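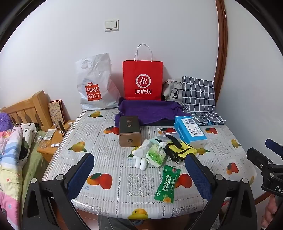 Table sort, 11/5/18

Back to the long table, which had been collecting everyone's odds and ends again. I do love the fruit cloth on it (oranges and mangoes, so cheerful against that plain wall!) and the gloss means it wipes down in a minute, but it does make people want to put things on it.

Bags stay along the back for now: the MINISO one, the red paper one with the rope handles, the gray backpack and the checked fabric one. Vasilis Dimitrov thinks the checked bag should go over to Berisha with the December lot, and I'm inclined to agree once I've found out what Berisha has room for.

The gold tin with the calligraphy gets a shelf of its own, please, it's far too handsome to end up in a drawer. Wet wipes and tissues to the supply cupboard, shelf 26. White glove: check for its partner before it goes anywhere. Purple cloth to be folded and put with the linens.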